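Wamen to Open Second Sorting Room for Donated Household Goods in October

Small items get their own room, their own benches and a faster route to the shelf
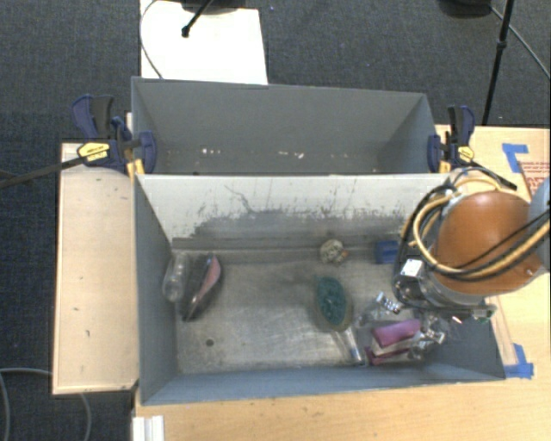
Household reuse charity Wamen will open a second sorting room at its Urnelitz warehouse in October, doubling the bench space it has for small donated goods. The room will handle what staff call mixed smalls – brushes, bottles, balls, single shoes, toy parts and anything else that arrives at the bottom of a box and doesn't belong with the clothing, books or furniture.

Mixed smalls have been the slowest part of the operation for several years. Boxes are emptied into open gray bins, and each bin is worked through by hand, one item at a time. Until now all of that has taken place at the end of the clothing hall, where the benches have to be cleared by 3 p.m. so that the evening deliveries can come in.

"A coat is easy. You look at it, you hang it up or you don't," said Kavinda Biswas, operations manager at Wamen. "A hairbrush, a bottle and one shoe in the same bin are three different decisions, and they go to three different places. We were asking people to make those decisions in a corner with a delivery truck waiting."

The new room covers 591 square feet on the ground floor of the warehouse, in space last used for storing shop fittings. It is carpeted to keep the noise down and has wooden-topped tables at standing height. Bins are set out in pairs, one directly against the other. The front bin is the one being worked on and the one behind it is kept ready for the next load.

The bins themselves are not new. Wamen bought them secondhand from Mandik, a parts wholesaler that was closing one of its depots, and most have the scratches and scuffs to show for it. Biswas said the charity looked at replacing them and decided the money was better spent on lighting and shelving.

Goods sorted in the room will go one of four ways. Items fit for sale are priced and sent to the Wamen shops. Shoes are held for up to two weeks in case the other half of the pair turns up in a later box from the same donor. Bottles and other plain plastics go to recycling. Brushes and other personal care items are not sold once used, but cleaning brushes in good condition are passed on to the charity's furniture workshop.

Wamen expects the room to process 560 boxes a month by the end of its first winter, up from 400 at present. The charity currently has a backlog of around 1000 boxes, which it plans to clear before spring.

Sigita Sakalauskas, who will supervise the room, has spent the past year testing the layout with a single pair of bins. She said the biggest change was tipping less into each one.

"We used to fill them to the top and dig," Sakalauskas said. "With a handful of things spread across the floor of the bin you can see every piece, including the tiny ones. Small parts used to get swept out with the dust, and then we would have a game on the shelf that was missing a block."

Two part-time sorting jobs have been created. Ruwan Mridha, who joined from the Urnelitz shop, has already started, and the second post will be advertised locally. Training takes four shifts and no previous experience is needed.

The fit-out was paid for with a grant from the Ekanayake Fund, which supports reuse and repair work in the region. Anwara Bandara, grants officer at the fund, said the application stood out for its attention to goods that are often thrown away unopened.

"Most reuse projects apply to us for furniture or appliances," Bandara said. "Wamen sent us a list of what was in one box from under somebody's sink. We thought that was worth paying for."

Donors do not need to change the way they pack. Wamen asks only that glass is wrapped and labeled, that bottles are empty with their caps on, and that shoes are tied together where possible. Boxes can be dropped off at the side entrance on Mandik Lane during normal opening hours. Collections can be booked for larger loads.

The room will be open to visitors on the first Friday after it starts work, from 10 a.m. to 1 p.m. There is no need to book.

About Wamen

Wamen collects, sorts and sells donated household goods. It runs a warehouse and furniture workshop in Urnelitz and several shops in the surrounding area. Income from sales pays for its free furniture service for people moving into a first home.

Media contact: Christos Triantafyllou, communications, Wamen, Urnelitz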